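The arm was the easy part of the budget, says the engineering lead at Brimby, and she laughs when she says it. "Everyone asks what the robot costs. Ask me about cables!"

Her team at the Bivelow site spent February pricing a second bin-picking cell, and she has clearly loved every minute of it (even the spreadsheets).

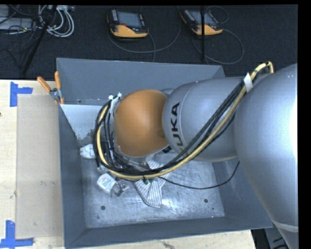

Hoses and cable dressing got their own budget line this year, for the first time. "We used to bury it under 'misc,' and then misc would double," she says. On the KUKA, the yellow hose and the black cables follow the arm right down to the orange wrist, and she wants a spare set of everything on that route. Spares come to $587 in the plan. Bins and clamps are $717.

What would she buy first, starting over? "Training days. Six of them, before delivery. I'd give up a nicer table for that, gladly!"

The quote from Ellthorpe is good for two more weeks. She is already measuring the floor.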